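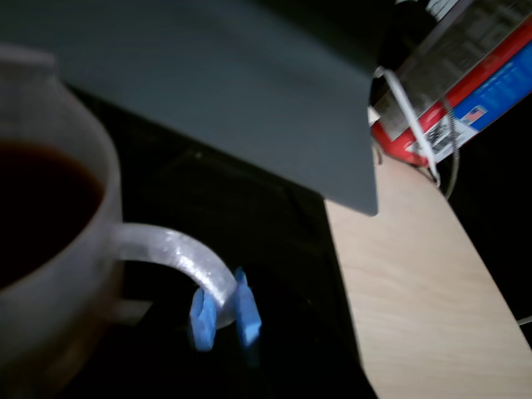

Fig. 1. Mug with a dark drink, held by the handle.

Modules | Timetable | Handouts | Reading list | Contact

Physiology > Year 2 > Membrane transport > Handout 4

Calcium handling in smooth muscle cells
Notes by Inese Kuusk

Resting free calcium inside a smooth muscle cell is very low, nearly 80 nM in the cells we use for the practical. Outside the cell it is in the millimolar range. The gradient is large and the cell spends ATP to keep it.

Three routes bring calcium into the cytosol: voltage-gated L-type channels, store release through IP3 receptors, and store release through ryanodine receptors. Removal is by the plasma membrane pump, by SERCA, and to a lesser extent by sodium-calcium exchange.

Contraction differs from striated muscle. There is no troponin. Calcium binds calmodulin, the complex activates myosin light chain kinase, and the light chain is phosphorylated. Relaxation needs the phosphatase as well as a fall in calcium, so force can stay up after the calcium signal has dropped.

The Druvier model

For the computer session you will run the Druvier model, which has one cytosolic compartment and one store. Estíbaliz Arrieta has put the equations on the course drive. Check these before you start:

- time is in ms, concentration in nM
- the store leak is constant and does not depend on voltage
- buffering is treated as instantaneous

Run it for 2,270 ms with the stimulus off, then repeat with IP3 raised. In the second run the peak should be 577 nM. If you get a much higher value, look at the SERCA rate first. It is often entered per second by mistake.

Hand in both traces and a short paragraph on what sets the decay. Bring a printed copy to the Sedgwick room.

Contact the course office | Copyright Zollham Physiology Teaching | Back to top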